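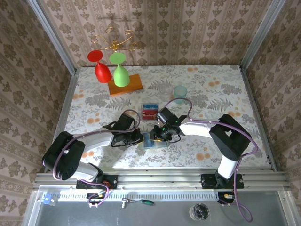

Red and green plastic wine glasses hanging from a scrolled stand, with two cups to the right.

How to hang stemmed glasses on a countertop stand

Wash the glasses and dry them with a lint-free towel. Plastic scratches easily, so skip the scouring pad.

Set the stand on a level spot at least 2 inches from the wall. Turn each glass upside down, hold it by the stem, and slide the foot over the arms until it rests flat. Let go slowly.

Hang two glasses to start and check that the stand doesn't tip. If it leans, move one glass to the other side.

Tumblers and cups without a stem go next to the stand. The Fostholm stand takes most plastic stemware, but wide feet may overlap.

Wipe the arms down once a month.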